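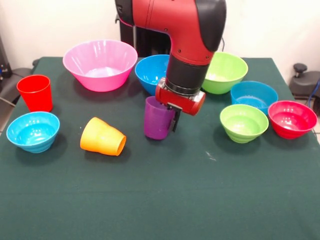 深緑のクロスに並ぶ色とりどりの器とカップ

報道関係各位
株式会社コーゼモント

「余り色」だけでそろえる食器シリーズ「ウィレオ」、11月に発売
そろっていないことを、当社は今後「品ぞろえ」と呼びます

業務用食器の企画・販売を手がける株式会社コーゼモント(Kosemmont)は、家庭向け食器シリーズ「ウィレオ(Willeo)」を11月に発売します。給食施設や社員食堂向けの製造で残った着色材を使い切ることを目的とした、全33品のシリーズです。

業務用食器の世界では、色は無難なほど喜ばれます。クリーム、淡いグリーン、もう少し淡いグリーン。当社の営業担当者は、この三つの違いを電話口で説明できるよう訓練を受けています。一方、倉庫の奥には、試作で一度だけ使われた派手な着色材が長年眠っていました。棚卸しのたびに数えられ、数えられるだけで棚に戻されてきた材料です。昨年の棚卸しでは92缶ありました。今年も92缶でした。

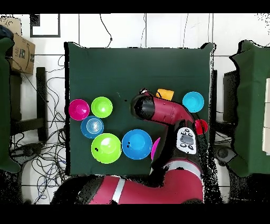
ウィレオは、この在庫を減らすために始まった企画です。色の組み合わせはお選びいただけません。ご注文ごとに、その週に成形した色から倉庫の担当者が詰め合わせます。社内の試験販売では「家族で同じ色を取り合う」という苦情と、「誰も取らない色がある」という苦情が寄せられました。後者については、該当する色の缶がまだ相当数残っているため、引き続きお届けする予定です。

形は深鉢、小鉢、平皿、カップの四系統で、サイズ違いを含めて構成しました。設計を担当したのは、当社デザイン顧問のバスティアン・ミュールバウアー(Bastian Mühlbauer)です。重ねたときの高さにこだわり、縁の角度だけで試作を10回やり直しました。9回目と10回目の差は、本人以外には確認できていません。

ミュールバウアーは次のように述べています。
「食器棚の中で色がそろっている家を、私はあまり見たことがありません。引き出物、景品、前の住人の置き土産。どの家の棚もたいてい偶然でできています。ウィレオは、その偶然を最初から箱に入れて売る商品です。値段をつけてよいものか、少し迷いました」 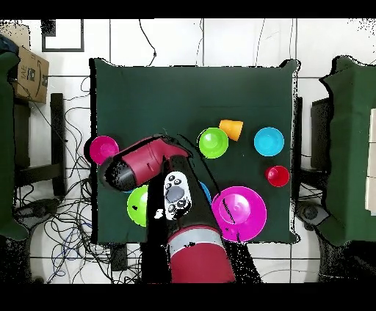
販売は、当社直営の「エカレオ(Ekaleo)」店頭とオンラインストアで行います。価格は四点入りの基本セットが2,100円(税込)。買い足しは一点から承りますが、やはり色の指定はできません。店頭でも箱は封をした状態で並びます。開けて中を確かめようとするお客様には、販売員が穏やかに声をおかけします。

お手持ちの器が割れた場合の補充サービス「ゲシン(Gethin)」も同時に開始します。割れた品の形を専用フォームからお知らせいただくと、同じ形の器を割引価格でお送りします。同じ色が届く可能性もありますが、期待はなさらないでください。破片の返送は不要です。準備段階で一度お願いしたところ、受付の机がふさがりました。

なお、着色材をすべて使い切った時点でシリーズは終了します。終了時期は未定です。経理部は早期の終了を、デザイン部は長期の継続を希望しており、倉庫からは棚が空くならどちらでもよいとの回答を得ています。

■商品概要
商品名:ウィレオ(Willeo)
発売時期:11月
品数:全33品
価格:基本セット(四点入り)2,100円(税込)
取扱い:エカレオ店頭、オンラインストア
色:届いた色

■本件に関するお問い合わせ
株式会社コーゼモント 広報室
色に関するご要望は、同室で丁寧に記録いたします。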